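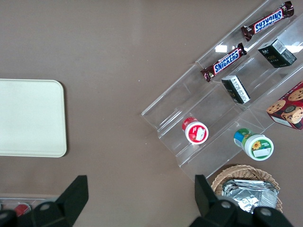

Friday, May 27, 2022

I finished moving the pantry inventory off the spreadsheet this week. The spreadsheet had been in service for seven years and had grown to 600 rows, of which 123 referred to food that was no longer in the house. I would have guessed at fewer.

The original design was simple. Each row was one product, with a quantity, a location and a best-by date. When something was used up, the quantity went to zero and a filter hid the row. This works for one person. It stops working with two, and it fails completely when a relative stays for a month and cooks.

The failures were of three types. The most common was a missed decrement: someone takes a can of tomatoes and doesn't open the laptop. The second was duplicate rows, usually the same product entered under two names ("chickpeas" and "garbanzos, can"). The third was my own fault. I had stored the dates as text in the early rows and as real dates in the later ones, so sorting by best-by date put everything I bought before a certain October in a block at the bottom, where I never looked. A jar of tahini sat in that block for far too long.

I considered barcodes. Bahman Najafi, who I used to share an office with, runs his whole basement off a handheld scanner and a small database, and he sent me his schema. It is a good schema. It has a table for products, a table for purchases and a table for withdrawals, and stock is computed from the last two and never stored. He also has a withdrawal log with 200 entries in it for a single winter, which tells you he scans everything on the way out of the basement. I know I won't do that. I tried it for a weekend with a phone app and had missed four items by Sunday lunch.

So the new system tracks less. These are the rules as they stand now.

Items are split into two classes. Class A is anything we always want to have: rice, flour, oil, canned tomatoes, oats, coffee, dish soap. Class B is everything else. Class B isn't tracked at all. If there is a jar of capers, there is a jar of capers.

Each Class A item has a fixed place on a shelf and a fixed reorder point, marked with a strip of masking tape across the shelf. Stock goes in from the back and comes out from the front. When the tape is visible, the item goes on the shopping list, which is a paper list on the side of the refrigerator. This is the two-bin method from every introductory text on inventory control, with the second bin replaced by tape.

Reorder points were set from old receipts. For each item I took the largest amount we used in any two-week period and used that number. A more careful approach would take the average use over the lead time and add safety stock based on the variance, and I did work that out for rice and oats. The results came out within one package of the simple rule, so I kept the simple rule. Coffee is the exception. Its use goes up sharply when we have guests, and I added one bag.

The shelving had to change. The old shelves were 16 inches deep, which is too deep for cans. Things migrate to the back and stay there. I replaced the two middle ones with a Nadedholm rack that has narrower shelves and a lip at the front. The lip is slightly too high for my taste -- you have to lift a can over it -- but it does keep the rows straight. The side panels arrived with the pilot holes drilled a little off on one piece and I had to redrill them. The rest went together in an evening.

For flour, rice and oats I use square Tuvance bins with flat lids. Round bins waste the corners, and on a shelf this narrow that matters. I wrote the best-by date on the back of each one with a grease pencil, and it wipes off with a dry cloth when the bin is refilled. I don't top up a bin that still has old product in it. The remainder goes into a bowl, the new bag goes in, and the remainder goes back on top.

Labels are the part I have redone the most. The first set was printed on paper and taped on, and the tape yellowed. The second set came from a label maker and looked fine, but the type was too small to read from the doorway. The third set is hand-lettered on index cards in plastic sleeves. It is the ugliest of the three and the only one my wife hasn't complained about.

The spreadsheet still exists. I kept one tab, for the freezer, where nothing can be seen without digging and a visual reorder mark doesn't help. I fixed the date column there with a short formula and locked the format so I can't type text into it again. The freezer tab gets checked on the first of the month, and anything older than six months is moved to the top basket.

Open issues: the onions have no good place. They are too warm in the pantry and the garage is damp. Also, the tape under the canned tomatoes has started to lift at one end. I will try painter's tape next, and if that lifts too I'll cut a shallow line in the shelf with a utility knife and fill it with marker.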